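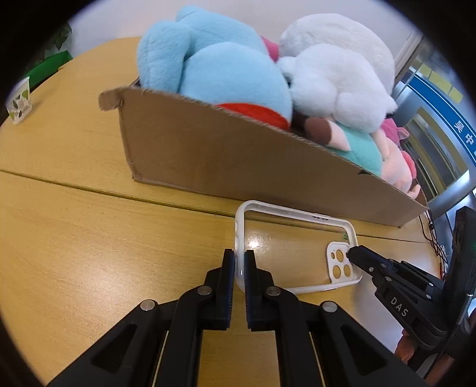 Pristlow, October 2025

Okay friends, caramel apple season is officially open in my kitchen, and I have thoughts (so many thoughts), so bear with me!

Please wash the wax off your apples first. I dunk mine in very hot water for a few seconds and rub hard with a towel, and the caramel finally stopped sliding into a puddle the way it did on me all September.

Unwrap one bag of soft caramels, add 2 tablespoons of cream, and melt it low and slow, stirring the whole time. Then let it sit 5 minutes before you dip, even if the kids are hollering.

Adanech Tefera asked about toppings! Crushed pretzels, always, and a little flaky salt if you're feeling fancy.

Set them on buttered wax paper and chill for 17 minutes. I made a double batch and I'm already out of sticks.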